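Home & Garden Chat > Bedrooms > Sheets that won't stay flat

worku_lane
April 10, 2024
I make the bed every morning and by the evening the bottom sheet looks as if it has been slept in. It's a pale fitted one, and the mattress is deeper than the last one we had. I've tried pulling it from the top, then from the bottom. It creeps back either way. Is it the sheet or is it me?

Gemechu Abdella
Probably the sheet. Measure the mattress with the topper on, then look at the depth on the label. If the two are close, the corners will ride up. Mine did that until I bought the next size of pocket.

dustville524
Disagree. A sheet that is too deep wrinkles as well, you just get the slack in the middle. Can you put a picture up before you spend any money?

worku_lane
Taken before I'd made it. There's a cloth at the near edge, I usually put one there for the dog. 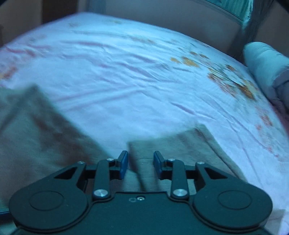 Bed with the sheet still crumpled, greyish-beige cloth along the near edge

I haven't got a label to check. It was cut out years ago.

Gemechu Abdella
Then measure the sheet itself, corner seam from top to elastic. I'd take the cloth off first. Every time the dog jumps up it will drag the sheet with it.

sudness_jo
The cloth isn't the trouble. We have had a blanket on the end of ours for 11 years, two dogs, and the sheet stays put. I'd look at the elastic. If it has gone soft, nothing you do with the corners will help.

dustville524
Two dogs and no creases? Ours is a mess with one cat.

sudness_jo
I said it stays put. I didn't say no creases — I don't iron bedding and I'm not going to start.

cesach_m
Use a flat sheet and fold the corners under. It takes me 2 minutes and it fits any mattress. I gave up on fitted ones last July.

Gemechu Abdella
Flat sheets come out at the foot if you kick about. I've tried.

cesach_m
Tuck more under at the foot, then. Start there and leave the head end till last.

worku_lane
Checked the elastic and it has gone at two corners, so sudness_jo may be right. I've got a flat sheet in the cupboard and will try that tonight. The cloth is staying, the dog won't settle without it.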